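Risdale Adult Learning
Household Order: an evening course in ten parts
Handout 5: The table as a dumping ground
Tutor: Ximena Contreras

Before you read on, get out the list you made last time of everything on your kitchen or dining table. If you tidied first and then made the list, you have written down somebody else's table, and I would like you to do it again.

1. Recap

In Handout 4 we looked at cupboards, where things go to be forgotten. Tables are a different matter. A table is where things go because a decision has been put off, and the person putting it off fully intends to come back after tea. Tea has come and gone many times at my house, and there is still a bicycle pump next to the fruit.

We agreed on three words, and I shall be using them all evening:

Resident - lives on the table and has a right to. Salt, perhaps. A lamp.
Visitor - came for a purpose and should leave when the purpose is done.
Squatter - a visitor whose purpose nobody in the household can remember.

Booker Boateng asked whether a laptop is a resident or a visitor. We gave this far more time than it deserved and settled on visitor, with Booker dissenting.

2. Why flat surfaces fill up

A bare surface at waist height is the easiest shelf in any house. It needs no door opened and no bending. You can use it with your coat on. Chairs come a close second, and the stairs third, though the stairs at least get their own back by tripping you.

The first thing put down gives permission to the second. Obadia Obura kept a diary of his table for us, starting from clear, and his first arrival was one glove in December. By the end of that week the glove had been joined by post, batteries, a jar lid with no jar and an instruction book for a Prultano kettle he no longer owns. He has since found the other glove. It was on the stairs. 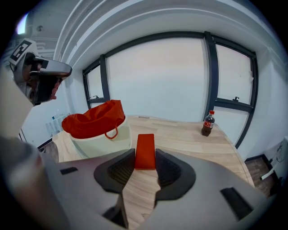

Containers are the second half of tonight's subject, and the half where people spend money. The usual belief is that a bin or a basket removes a mess. It moves the mess indoors, so to speak. A container on a table has a footprint like anything else, and it has a rim, and the rim is where you should look. Take the white bin with the red bag in it: the bag bulges up over the top and its loop handle hangs down the front, so the bin is full as far as the next person is concerned, whatever space there may be underneath. The cola bottle further along takes up much less table and is easier to deal with, being one object with an obvious home. Bags are harder. A bag is a container and also a thing to be contained, and most of us own far too many because we can never decide which.

3. Rules for containers on tables

Fold a bag before it goes into anything. A draped bag will fill whatever you give it.
Handles go inside. A handle hanging out gets caught on sleeves, and on grandchildren.
If you can't say in one breath what a bin is for, empty it on the floor and start from there.
No container inside a container inside a container. Kittipong, this is about the biscuit tins.
Bottles stand well back from the edge, lid on, or go to the fridge.
Small single items - a block, a battery, a stray domino - go home first. They are quick, and they are the ones you will tread on.

Emmett Park would like it noted that he bought a set of Clonico stacking bins after Handout 3 and that they are very good. I have noted it. He has also been asked what is in them and is going to find out.

4. Exercise in pairs (20 minutes)

Swap lists with your neighbour. Mark each item R, V or S, without asking any questions. Swap back. You may now argue, but only over 2 items each, so choose your battles. Anything you fail to defend goes home with you and off your table by next session.

If you finish early, draw the table from above and shade in the part where you could put down a dinner plate. Keep the drawing, as we shall need it again for Handout 7.

5. For next time

Clear one end of the table, any end, and leave the other as it is. Write down what crosses over.

Read the Begay chapter on hallways, pages as before. Copies are in the office, and the photocopier code is now 3162. Please don't write it on the copier.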